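We're looking for people to teach our robots to handle glass

Posted 23 July 2021

Hello! I run the teaching room at Lodum, and I'm after a few more pairs of hands. Mostly patient ones. We pay people to steer a pair of robot arms through small household jobs, over and over, so that the arms can later have a go at the same jobs by themselves. You don't need a degree and you don't need to know anything about code. I used to ice cakes for a living and I've never missed it less than on the day somebody first let me loose on the controls.

What you'd be doing

You sit at the desk with a handle in each hand. Move your left hand and the left arm moves, squeeze and the fingers close. Each go at a task gets saved, and we call that a run. A good run is smooth and a bit boring, with no dithering halfway through. If you make a mess of it you press the pedal, put everything back and start again (I still press that pedal a lot).

The project you'd join is called Brekke and it's all about glasses and the racks they live on. Clear glass on shiny wire is a pig of a job for a robot, and you'll spend part of your time working from the little camera at the wrist, which gives you a view like this:

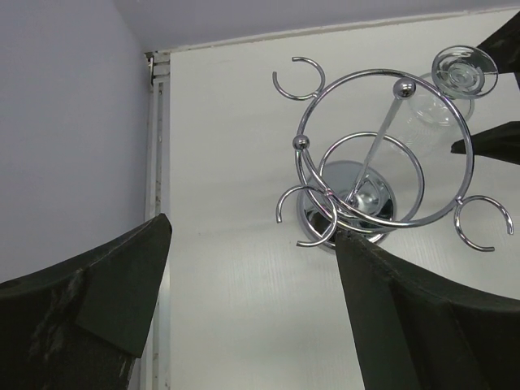 It took me two afternoons to stop looking at my own hands, and after that the wrist view felt easier than the big one, though I'd still tell a beginner to start with the big one.

I'd second that, and I'd add that you should practise going in slowly from underneath before you try anything clever. Most of my thrown-away runs in the first week were me rushing the last little bit.

So there you go, two opinions from the desk. We'll sit next to you for your first few sessions and you can ask as many daft questions as you like.

The hours

Sessions last 2 hours with a proper break in the middle, and you can do up to 5 a week. Mornings or afternoons, your choice, but please stick to what you've picked – the desk is booked solid. We want 3000 good runs saved by December, so there's plenty of work to go round. Left-handers very welcome, we're short of them.

Who gets on well with it

People who knit, solder, fish, play an instrument, paint tiny soldiers. People who can do the same thing for the fortieth time and still care where the glass ends up. Good eyesight with or without specs, and you'll need to be happy sitting down for a while. Gamers do fine once they slow down a bit!

The two-arm set-up is what you'd be steering on most days:
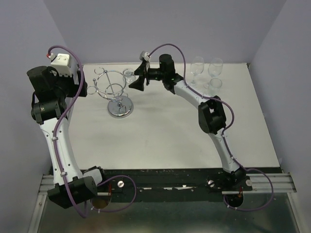 Do I need to have worked with robots before?
Not at all, we train you from scratch and you're paid for the training sessions at the full rate.

How to apply

Drop a short note in to the Lodum front desk, Room 121, or use the form on our jobs page. Tell me what you do with your hands and which half of the day suits you. No CV please, I won't read it. If I think we'd get on I'll ask you in for a try-out at the desk, with tea, and you'll hear from me either way within 5 working days.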